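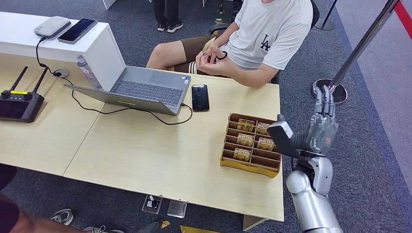

Figure 2. Gold-colored packets standing in a divided cardboard tray.

4.2 Shelf order and choice

Koubek claimed that shoppers favor whatever stands in the front row. We doubt it. Of the 16 stores in the Preka survey, only 12 kept their trays in one order all through February, and Ntuli's reanalysis drops the rest without saying why. The effect then shrinks to roughly 2 percent. Sales logs from Jorko do not record position at all, so they cannot settle the matter.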